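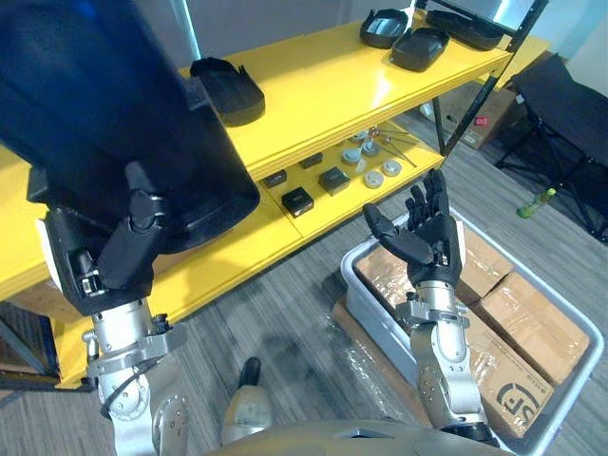
椅壳与灰色塑料箱

我姨妈把那把椅子留给我的时候，附了一张纸条，上面只有一行字：“别让它靠窗。”

你要是认识我姨妈，就知道这算她话多的时候了。她一辈子开修椅子的铺子，铺名叫Jilus，什么意思没人知道，我小时候问过，她说是一种鸟，过两年再问，又成了一条河。铺子在老城坡道的半腰上，夏天门口晒藤条，冬天门口晒猫。

椅子是黑的，塑料壳，四条细腿，看着平平无奇。牌子是Weidemann，底下印着，磨得只剩前半截。我搬回家那天坡道上正下雨，我把椅子倒扣在头上当伞，一路走一路听雨点敲壳子，咚咚咚的，怪好听！楼下卖豆腐的阿嫂看见我，笑得秤都拿歪了。

我当然把它放在窗边了。我那屋子统共就那么大，不靠窗就得靠厕所，你说我怎么选。

头一个礼拜什么事也没有。我坐在上面喝茶，改稿子（那阵子我给一家叫Masolex的香皂厂写说明书，稿费按条算，写一条900块，听着不少吧？可他们一年才出两款香皂），坐久了腰还挺舒服。然后有天晚上我起来喝水，路过窗边，听见椅子在说话。

也不能叫说话，是那种隔着一堵墙有人聊天的声音，嗡嗡的，听得出高低，听不出字。我蹲下来把耳朵贴在椅背上，声音一下子清楚了。一个女人在说：“盐放早了。”

我当时的反应很没出息，我说：“啊？”

椅子不理我，接着说：“盐放早了，豆子就煮不烂。跟你讲过多少回。”

是外国口音，中文讲得很硬，每个字都像从盒子里往外拿。我在地板上坐到后半夜，听她讲了豆子、讲了一双不合脚的靴子、讲了某个叫小彭的人欠她三只鸡蛋。天快亮的时候声音没了，我腿麻得站不起来，是扶着椅子起来的。

第二天我给表哥打电话。表哥在外地卖窗帘，什么事都往窗帘上想，他听完问我：“你那窗户是不是漏风？”我说漏风能漏出豆子来吗？他说那可不一定，又问我要不要换遮光的，给我打折。

我只好去翻姨妈的账本。账本我一直没扔，装在一只饼干盒里，纸都潮了，翻起来有股樟脑味。姨妈记账很有意思，不记人名记毛病，比如“断左后腿的”“猫抓的”“胖先生”。翻到五月那几页，总算看见一个正经名字，还是拿外文一笔一画描上去的：Leonie Kohlhase。后面写着：黑椅一把，壳裂，补好，修费39，未取。

再往下，姨妈用铅笔添了一句：她来过电话，说先放着，她要出趟远门。

就这些。往后翻了好几本，再没有这个名字。

我把椅子翻过来看，果然在壳子背面摸到一道补过的缝，细得像根头发，摸得着看不见。姨妈手艺真是好。夜里风从窗缝进来，正好从那道缝上擦过去，声音就有了。我试过拿手指按住，声音立刻闷下去，手一松，又是：“……靴子要买大半号，冬天好塞袜子。”

说来不怕你笑，我后来就每天晚上等着听了。泡一壶茶，灯关了，把窗户推开一条小缝，开大了不行，开大了她讲得太快，像要赶火车。她什么都讲。讲她住过一个叫Curkura的地方，冬天海面是灰的，邮差只有一条胳膊却能同时拎两个包；讲她学中文是为了跟楼上的人吵架，结果学会的时候楼上的搬走了，她一肚子话没处使（这个我听了直拍大腿）。有时候也讲我姨妈。她管我姨妈叫“修椅子的那位”，说那位不爱讲话，但是会把自己的午饭分一半放在客人手边，也不问你吃不吃。

这句话我来回听了好几遍。我姨妈分午饭！我小时候在铺子里待了多少个暑假，从来都是她吃她的我吃我的，一人一个饭盒，谁剩了谁自己刷。

有一晚下大雨，风特别硬，Leonie讲得断断续续。她说：“我问她，你不嫌闷吗？她说，有椅子。我说椅子又不会讲话。她就笑了，说你坐久一点。”

然后是很长的一阵嗡嗡声，我怎么调窗户都听不清。

我忽然有点明白那张纸条了。你想啊，姨妈那间铺子是背风的，门朝里开，后墙连个窗户洞都没有，可她收着这把椅子那么多年，总归有过开着门的夏天吧？她肯定听过。她听过，而且大概听了很多年，她让我别靠窗，是怕我跟她一样，一坐就坐一宿，第二天什么活也干不成。

这一条她说得很准。那个月Masolex催了我四回稿，薰衣草那款的说明书我写成了“请勿早放盐”，被人家退回来重写。

我想过把椅子还回去，真想过。我照着账本上的电话打过去，是空号。我又写了封信，寄到Curkura，地址只有地名加上人名，邮局的姑娘拿着信封看了半天，称了重，收了我76块，说寄是给你寄，到不到我不敢讲。我说没事，你寄吧。信里我写得很老实，说您的椅子在我这儿，好好的，修费姨妈没收您就别给了，另外豆子我照您说的煮了，确实烂。

5月9日，信退回来了。信封皱得像在水里走过一趟，正面盖了两个戳，背面有人拿圆珠笔写了一个数字，1,809，也不知道是编号还是什么。我对着灯看了半天，拆开，我那封信还在里面，原样折着。我又数了数页，多了一张。

是一张小票大小的纸，什么都没写，就是包着三粒豆子，白的，干的。

邮局的姑娘说不归她管。表哥说可能是防潮的。我把豆子放在椅子上，放了两天，后来种到阳台那个破花盆里了，也没认真浇水。

晚上我照样开窗，泡茶。风不大，她讲得慢，讲到小彭终于把鸡蛋还来了，可是只还了两只。

“还有一只呢？”我问她。

她停了一下。真的停了，窗帘还在动，风没断。

“你急什么，”她说，“坐久一点。”

我就起来把茶续上，又坐下了。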